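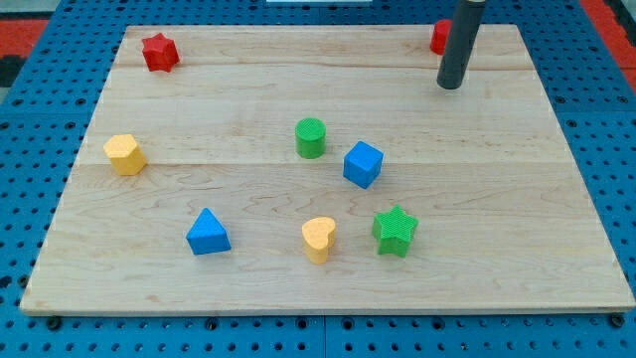 Progress report to the Nurau Fund: Family Reading Evenings at Borbély Elementary

Reporting period: start of the school year to the end of February
Prepared by: Alper Saraç, project coordinator

1. Summary

In this period we held the first half of the planned reading evenings. The program is now open to all grades from kindergarten to fifth. In the application we promised to begin with the lower grades only, but the parents of older children asked to be included, and the principal, Trinity Oyelaran, agreed to it in the second month. The budget did not change.

2. Attendance

By the end of February, 82 families had come to at least one evening. Of these, 27 came to every evening we offered. Our target for the full year is 100 families, so we are on a good way to reach it, but I do not want to promise it yet. Attendance was weak in December, when the evening was on the same date as the middle school concert. Many of our families have children in both schools. For next year we have asked the middle school to share its calendar with us before we fix ours.

Fourth and fifth grade are still behind the others. Priya Ostrowski, who teaches fourth grade, thinks that the older children do not like to be read to in front of their friends. Since January she lets them read to the kindergarten group instead, and more of them are coming.

3. Books

The children borrowed 830 books through the take-home bags. The loss is small and it is mostly board books. We still have too few books in Spanish and in Arabic, and the ones we have are almost always out. Kirsty McPhee from the school library has made a list of titles she would like to buy with the second payment. The list is in the attachment.

4. Spending

We have spent $3,028 until now. The largest part was books and bags, then snacks, then the pay for two classroom aides who stay late on the program evenings. The snacks cost more than we planned. We moved a small amount from the printing line to cover this, as your guidelines permit, and the invitations now go home by e-mail, with paper copies only for the families who ask for them.

The bus line is still not used. The Stodine bus company could not offer us an evening route before spring. If there is no answer by the end of March, I would like to ask your permission to use this money for gas cards.

5. Difficulties

The start time was the main problem. We began at 5:30 p.m. and many parents came late from work, some of them still in uniform, and missed the opening story. We moved it to 6:15 in November. This is better for the parents but it is late for the youngest children — two kindergarten families stopped coming and told us the hour was the reason. We have not found a time that is good for everybody.

The parent survey was also late. Mortimer Lindqvist has now translated it, and it goes home on Monday in the children's folders.

6. Next steps

Four evenings remain before summer. One of them will be at the Arari branch library, so that families can get a library card on the same visit. The survey results will be in the final report, together with the teachers' notes on home reading. Please tell me if you need the receipts before that time; I have them all scanned.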